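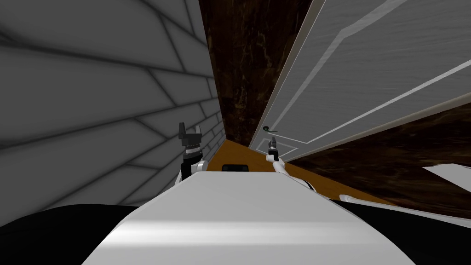 Octavio Usuga
Thread on magnesium labels, as the same question has come in from several people this week. The number on the front of the tub is often not the number you want.

Octavio Usuga
A label can give the weight of the compound or the weight of elemental magnesium. Reference intakes refer to elemental magnesium. The two figures can differ several times over for the same capsule.

Octavio Usuga
Magnesium oxide is the densest common form, at 60% magnesium by weight. Citrate is nearer 16%, depending on the salt and how much water it holds. Bisglycinate, if fully reacted, is 14%.

Octavio Usuga
Case in point: the Skivmont bisglycinate powder. Front of tub: 2435 mg per serving. Back of tub, in the small table: "magnesium bisglycinate 2435 mg". No elemental figure anywhere. I wrote to them and they have now added one to the web listing.

Octavio Usuga
If a bisglycinate capsule claims far more magnesium than its size allows, look for the word "buffered". It means oxide has been blended in. That is legal and common, but it should be in the ingredients list.

Octavio Usuga
Absorption. Oxide dissolves poorly in water and a smaller fraction is taken up. Citrate does better in most of the comparisons. The data for bisglycinate are thinner than the marketing suggests. Uptake as a fraction also falls as the single dose rises, for every form.

Octavio Usuga
So splitting the day's amount into 2 servings with food is reasonable. It also tends to be easier on the gut. Loose stools are the usual sign of too much at once, citrate and oxide especially.

Octavio Usuga
Stan from the Narnbridge shop asks about tablets versus powder. Same salt, same dose, little difference, provided the tablet breaks up properly. Grostby print a disintegration time on theirs. Most firms don't.

Octavio Usuga
Anyone with reduced kidney function should speak to a doctor before taking any of these. The same goes for people on certain antibiotics or thyroid tablets, where the timing of doses matters.

Octavio Usuga
Zinc labels have the same problem. I'll do those next.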